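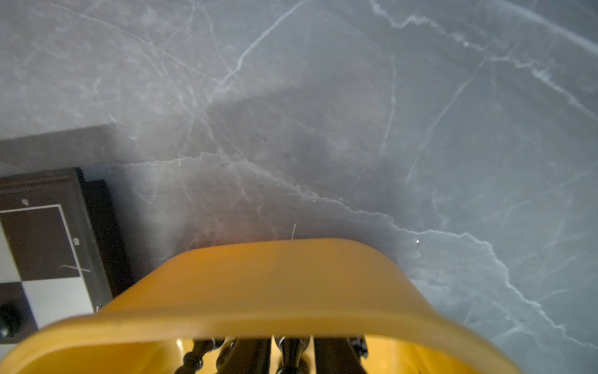 Close quarters by the 8 rank - amber plastic, veined marble and the edge of the board.

Two Arms, One Chess Set
Dec 22, 2020

Welcome to our gallery from the packing room at Kolton, in Amdale! We check and repack returned chess sets, up to 3,000 of them a year, and since August a pair of arms has been sharing the load. I've worked the bench for 15 years and I still stop to watch them.

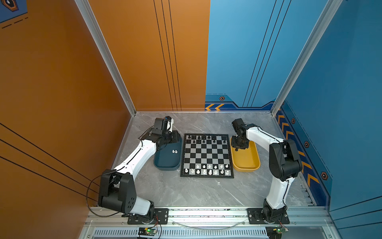 Sorting used to be the part of the shift that wore our hands out, and new people always got stuck with it. Now they start on inspection, where you learn what a good set looks like. Each color goes to its own tray, teal for white and yellow for black, so whoever is inspecting can see at a glance that two small white pieces are in and the yellow tray is still waiting. Xiomara Ferreira trains everyone on this, and she's wonderful at it.

The biggest change is how much we talk to each other!
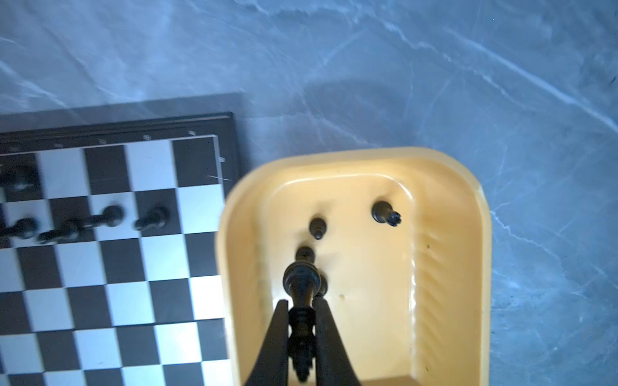
We swap notes on chips and worn felt all day long, and three of us have learned to reset the arms ourselves (I was nervous, then I loved it). Hours stayed the same. We also rotate jobs every 2 hours, something we'd been asking for forever.
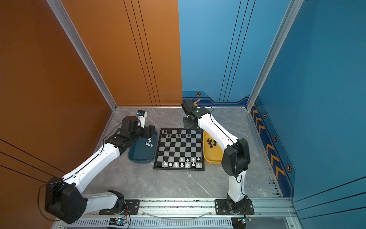
Pieces in both trays, with plenty still on the board.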